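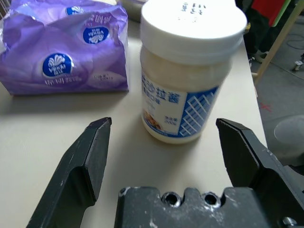

A jar of salad dressing, with handwriting on the lid.

Does the date on the jar mean anything?

19/02/2024
By Anca Jitaru

14 shares | 6 comments

Every winter the same advice goes round. Clean out your refrigerator door. Throw away anything past its date, anything you can't remember buying, anything with a crust on the rim. This year it arrived in my inbox from three directions: my sister, the building's bulletin board, and a company called Brasura that would like to sell me an app.

The app is what got me started. You take a picture of each jar and type in the day you opened it, and Brasura sends your phone a message when the jar has "passed its freshness window." It costs money after the first month. The sales page says the average household has 40 open containers in the refrigerator at any time and that most of them are "silently declining." I wrote to ask where the 40 came from. I got back a friendly note that thanked me for my interest in freshness.

So I counted mine. I had 20, and that was with two mustards and a jar of capers I would have sworn was finished. Maybe I live a sheltered life. I asked Finn Voß, who edits this newsletter and cooks more than I do, and he refused to count his on the grounds that he would then have to do something about it.

Now, the dates. Most of us have picked up the idea that the printed date is a kind of cliff. The day before, fine. The day after, poison. But on most shelf-stable sauces and dressings, a "best by" date is the maker's own estimate of how long the stuff will taste the way it's supposed to, and it assumes the seal hasn't been broken. Once you've opened the jar, that date stops telling you much. A dressing with a year left on it can go off if it has been sitting next to the stove with a buttery knife going in and out. A mustard that went past its date in November is very likely still mustard.

I don't want to push this too far. Some foods deserve real caution. Fresh fish, soft cheese, cooked rice, deli meat, anything you made yourself with raw egg. Nobody should read a newsletter and decide to eat old chicken. If the label says "use by" on something perishable, I use it by then or I freeze it, and if the label says "refrigerate after opening" I do that too, even when my grandmother didn't.

But the refrigerator door is mostly vinegar, salt, sugar and oil, and I've grown suspicious of how keen everybody is for me to empty it.

Take the chart. You have probably seen some version of it. It gives a neat number of weeks for each thing: ketchup so many, mayonnaise so many, relish so many. I collected five of these charts over a couple of evenings and laid them side by side on the kitchen table. For creamy dressings, the shortest answer was three weeks and the longest was six months. They can't all be describing the same dressing. None of the five said what temperature they were assuming, or whether it was store-bought or homemade, and two of them were on sites that also sell storage containers.

One of those sellers is Rultar, whose "preserving lids" have been all over my feed. A set costs 35 dollars. You move your sauce out of the jar it came in and into a Rultar jar, which has a dial on top that you turn to the month. I would like someone at Rultar to explain why it's safer to take a dressing out of the container it was packed in, handle it with a spoon, and put it into another container that has been in my cupboard. And in the process you've thrown away the label, so now you don't know what's in it or when it was made. You do have a dial.

What people did before the dial was write on the lid with a marker. My mother did it, and half the restaurant kitchens in this town still do some version of it with tape. I asked Ute Stöcker, who ran the kitchen at the Nyanda on Mill Street until it closed, what she put on hers. "The day we opened it," she said. "Not the day we should throw it out. You write down what you know." She also said that the pen comes off if the lid gets greasy, and that a surprising number of cooks write the day and leave out the month, so that an old jar and a new jar can carry the same number.

I've been doing it her way since the new year and I have mixed feelings. It works when I remember. I remember perhaps half the time. My handwriting on a curved lid is so bad that one jar seems to say either the eighth or "B." Still, it cost nothing and I haven't had to photograph a pickle.

Then there's the money argument, which both sides use. The clear-it-out people say you'll save by knowing what you have. Brasura puts the saving at 390 dollars a year per household. Again I asked how, and this time I did get an answer of sorts, which was that the figure came from users' own estimates after using the app. People who paid for a thing were asked whether the thing was worth it. I'd have been more impressed if they had weighed somebody's trash.

I went through my own shelf and tried to work out what I'd lose by following the strictest of my five charts. Eleven of my jars would go. To replace them all, at the prices on Saint Anne Street, would come to more than I spend on groceries in a week. Then they'd be opened, and the clock would start again, and by spring I'd be doing it over. I can see why a company that makes sauce might not mind if I followed the chart.

Annelies Eder, who wrote to us after my piece on bottled water, thinks I'm too relaxed about all this. Her view is that a rule you can follow without thinking is better than a rule that needs judgment, because people's judgment is poor, especially when they're hungry. She throws out every open dressing on the first of the month. I think that's wasteful, but I'll admit it's consistent, and she's right that "smell it and see" isn't a complete answer. Some of the germs that make you sick don't smell of anything. A sniff will tell you about rancid oil and that's a long way short of telling you a jar is safe.

Where does this leave me? Somewhere dull. Keep the refrigerator cold, and buy a cheap thermometer if you don't know how cold it is (mine was warmer than I'd guessed, and the door was the warmest part). Use a clean spoon. Put the lid back on. Buy the small jar if you only want dressing twice a month, even though the big one looks like a bargain. Follow what the maker printed about storage, since they at least know what's in it. If there's mold, or the lid has domed, or it fizzes when it never used to, out it goes, and don't taste it to check. People who are pregnant, elderly or sick should be a good deal stricter than I am.

None of that needs a subscription.

I did ask Brasura for a refund after the trial month rolled over. They've offered me a second month free. Meanwhile the app tells me every morning that my capers are declining. I ate the capers two weeks ago, and I can't find the button that says so.

Next issue, Emese Gál looks at whether the water filter company Grusis really needs you to change the cartridge that often. If you've kept one going longer than you were told to, she would like to hear from you, with the dates if you have them.

6 comments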